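REPORT OF A VISIT TO THE DRIKSKA STONE FLOORING WORKS AND SHOWROOM, STASTTHORPE

Submitted by Petrică Gavrilă, Buildings and Interiors Section
30 Dec 2010

Purpose of the visit

The Section was invited by Drikska to attend its winter open day for building owners, architects and maintenance departments. The visit was approved in connection with the planned replacement of the entrance hall floor in the Randamon building, which has been patched several times and no longer meets the standard expected of a public area. The visiting party was asked to report on marble as a possible material, on the laying patterns available, and on the care such a floor would require.

Reception and introduction

Visitors were received at the works office at Stastthorpe and given safety instructions, ear protection and a printed plan of the site. The works manager, Mr. Rattanakul, gave a short history of the company. Drikska began as a supplier of window sills and stair treads and moved into flooring when its present cutting hall was completed. It now keeps 200 slabs in its covered yard at any one time, most of them light in color. Orders for public buildings are cut from slabs set aside under the customer's name, and the customer is encouraged to inspect them before cutting starts.

The slab yard

The yard was cold but well lit. Slabs are stored upright in steel racks and may be viewed from both faces on request. The party was shown the difference between stone sold as "clear" and stone sold as "clouded." In the company's terms, clear stone has few veins and a fairly even ground. Clouded stone has soft patches of gray that may be faint in one part of a slab and heavy in another. Clouded stone is the cheaper of the two and is usually the easier to obtain in quantity.

Mr. Rattanakul advised against choosing from a hand sample. A sample cut from a pale corner gives no indication of the heavier markings elsewhere in the slab. The Section's existing sample box contains only small pieces and should be considered unsuitable for this purpose.

The cutting hall

Two saws were in operation. The first reduces slabs to strips and the second cuts the strips to shape. Square and rectangular tiles make up most of the output. Angled shapes are cut against a metal template, and each piece is numbered on its back in wax pencil so that the layers can follow the drawing. Angled work produces more waste, and the points of the tiles are easily chipped in handling. Pieces with damaged points are set aside and recut as border strips.

The party asked about lead times. An order placed in the new year for the Randamon entrance hall could be delivered by August, provided that the drawings are approved without major changes. The sample order discussed was for 3000 tiles, including an allowance for breakage.

The showroom

The showroom is reached by a covered passage from the office. Its floor has been laid to let customers judge finished work underfoot, and the party spent the greater part of the afternoon in this area. The marble is polished and mostly off-white to a pale pinkish cream, with gray veining of very uneven strength. The tiles are irregular, close to diamonds and trapezoids in shape, and are laid on the diagonal. The grout is a slightly pinkish beige, in thin lines, and sits comfortably with the warmer parts of the stone. Members of the party differed on the darker tiles. Some considered them a blemish, while others felt that they would make everyday marks less noticeable in a busy hall.

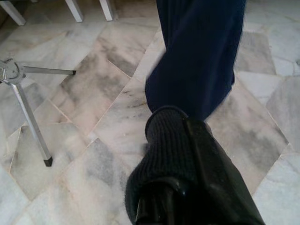
Care and maintenance

Daily dry mopping is recommended, followed by washing with a neutral cleaner as needed. Vinegar, lemon-based products and bathroom descalers must not be used on polished marble. Entrance matting should be long enough for several full steps. Felt or rubber pads should be fitted beneath furniture and movable stands.

Recommendations

1. That clouded marble be retained as an option for the entrance hall.

2. That a trial panel of 100 tiles in the angled pattern be requested before any order is confirmed.

3. That the slabs be inspected in the yard by a member of the Section and by the architect.

4. That the cleaning contract be reviewed with regard to the products now in use.

The Section thanks Drikska and Mr. Rattanakul for their courtesy. The printed price list and the site plan have been placed in the Section's records.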